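Snack Shelf, Arkovdale Community Hall
Gallery page, updated in January

The snack shelf at the hall started as one basket by the sign-in book. It now takes up most of the wall next to the kitchen door, and people bring things back from wherever they have been. Each bag gets opened and shared, and we keep a short note on it here. The wrappers are flattened and go into binders, which anyone can look through when the hall is open.

The binders are up to 600 wrappers. Peiyu Cheng looks after them and does most of the reading for us when the print is in Chinese. Masanobu Nomura does the Japanese ones. For anything else we ask around.

A note on how we sort. The first page in each binder is for small single-serve packs, the kind you get through in two or three bites. Larger bags have their own section at the back -- they have to be folded once to fit the sleeves. Boxes are cut along one side and opened out. We don't keep cans or jars.

Crimped packs are the hardest to store. The zigzag ends spring back after you press them, and foil lining holds every crease. We leave them under a stack of atlases for 20 days. That gets most of them flat enough for a sleeve, though a pack that has been folded through the middle will always show the line.

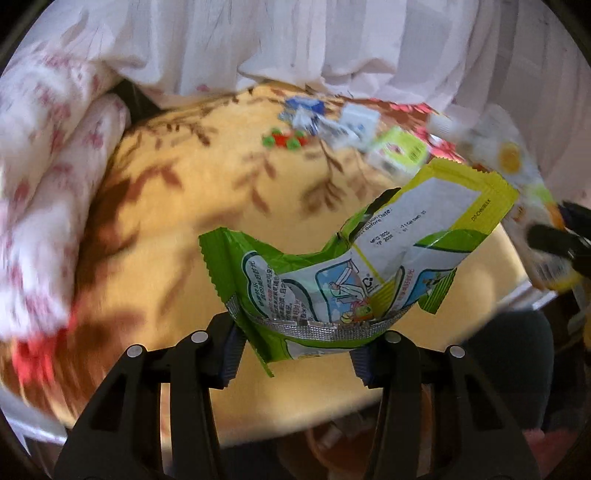
When a pack has dates on it, we write them on the back of the sleeve. Some have a made-on date and a best-before date, and some have only one of the two. Please don't trim off the part with the dates, even if it is right next to the seal. Vaughan Tipoki has asked for this several times. He is putting together a list of how long different snacks are meant to keep, and a wrapper with no date is no use to him.

Tear near the seal if you can. A clean tear along one edge leaves the front whole, and the front is usually where the cartoon is. Cartoons have their own tab in the green binder, with 87 entries so far. The ones with speech bubbles are filed first, then the ones without, then mascots that are only a face or a head. Houshang Zamani would like the mascots moved to a separate binder. We will see how much room there is in spring.

Small print is copied out on a card and kept behind the wrapper. Peiyu does this in pencil, with an English line under each Chinese one. If a word is lost in a crease she leaves a gap and comes back to it when someone brings in another of the same kind. Duplicates are welcome for that reason, up to 3 of each.

The colors hold up well as long as the binders stay out of the sun. Pirmin Lanz moved the bookcase away from the south window after the reds on the Skernesley crisp bags started to go. The greens and blues in the same binder had hardly changed.

To add something, leave it in the tray marked IN with your name and the place you bought it. Shake the crumbs out first and wipe the inside with a dry cloth. The hall opens at 10 in the morning, and the shelf can be reached whenever the kitchen is not in use.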